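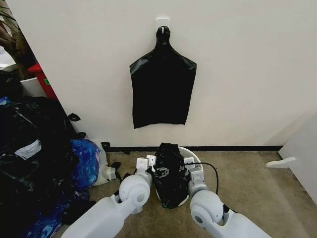
A bin liner, also called a bin bag or, in North America, a trash bag or garbage bag, is a thin plastic bag used to line a waste container. It keeps the container clean and lets the rubbish be lifted out in one go, tied shut and carried away. Few household objects are so cheap, so light and so endlessly useful, and the humble black bag has a surprisingly rich vocabulary of its own.

Parts and shape

The closed end of a liner is sealed in one of several ways. A flat seal runs straight across the bottom and gives a bag that opens out into a wide rectangle. A star seal gathers the film into folds before it is welded, so the bag takes on a rounder shape and suits circular bins very well. Gusseted liners have folded sides that spread out when filled.

The open end may be plain, or it may have a drawstring, tie flaps or a pair of loop handles. A plain bag can be twisted at the neck and knotted, and the neck then doubles as a loop for hanging. A small adhesive hook will hold an unused bag flat against a wall — a lovely way to see the whole outline, with the narrow neck, the squared shoulders and the long straight fall of film below.

Film and colour

Most liners are blown from polyethylene. Low-density film is soft, glossy and stretchy, while high-density film is thinner, crisper and noisier in the hand. Black has long been the familiar colour for general rubbish. It hides the contents and allows recycled plastic of mixed colours to be used. Blue, white and clear bags are also common, and many workplaces use colour to separate one kind of waste from another.

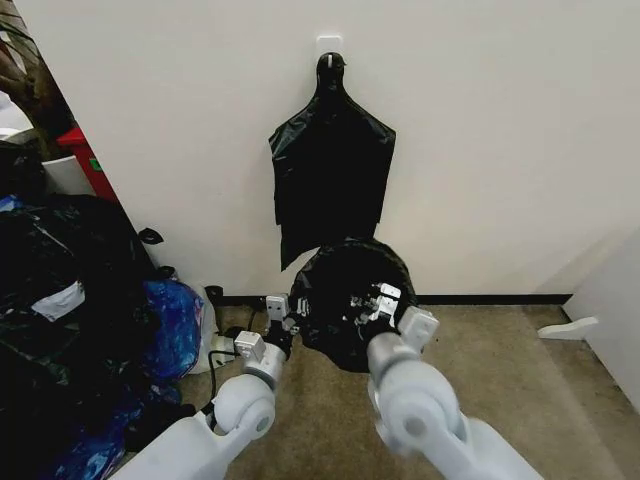
Fitting and changing

A new liner clings to itself and needs a good shake to fill it with air. The bottom is pushed down into the bin and the top is folded outwards over the rim. A rolled rim grips the film nicely. Too small a bag will split at the edge, and too large a bag slumps inwards, though the spare film can be twisted into a knot on the outside.

To change a liner, the edges are drawn together before lifting, which lets air in down the sides and breaks the suction that so often holds a full bag in place. The bare bin can then be wiped out.

Sizes and packing

Small round wastebaskets take short liners, often sold on a roll with perforations between the bags. The Zindville firm Frerichs sold its Liltent liner in rolls of 50, and its December catalogue listed a trade carton of 525. Helmut Hamann's guide to household packaging, Civero, gives a delightful amount of space to the folding of these bags.

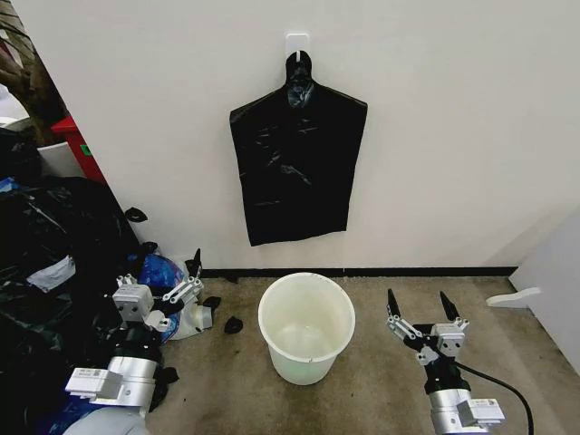

A round white wastebasket without a liner, beneath a hanging black bag.

See also: Wastebasket, Drawstring, Polyethylene film, Refuse collection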